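We're up to our second robot at the Flavstead warehouse now, and people outside work keep asking me what it's like, so I'll put it down once.

I've been on returns and packing for 13 years. Most of that was bending over: pick the piece up, look at it, put it in the right box or bucket, bend again. A good shift was 300 pieces. Since April the arms have been doing part of the sorting in the back passage, and two of us who used to do it full time look after them.

The change is mostly in what you're tired from. My back is better. My head is worse by the end of the day, as you spend it watching and deciding when to step in. The arms are slow with flat packaging and anything in clear plastic, and the Clerell software we log it all in wants a reason for every stop.

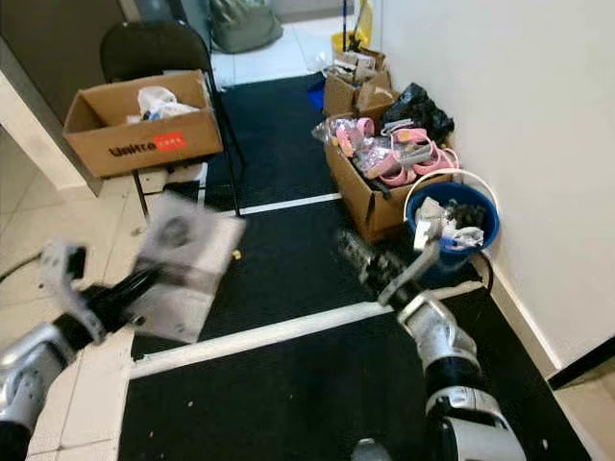
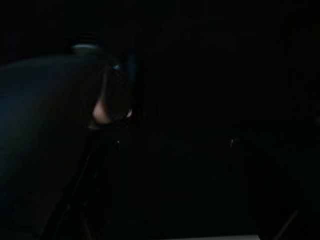 The back passage with the arms over the mat, then the dark view from beside the gripper.

Hours have stayed the same so far. Iolo Prydderch, our shift lead, got it in writing that no one loses hours before the trial is done, and I give him credit for pushing. What happens after is less clear. There were 21 of us on the floor when the trial was announced and two have left and not been replaced. Management says that's normal turnover. Maybe it is.

Pay is the other sore point. Looking after the arms is a different job from packing and it's still paid at the packing rate. We've asked for it to be reclassified and we're waiting to hear.

The training was one afternoon and a binder. I'd have liked a second afternoon.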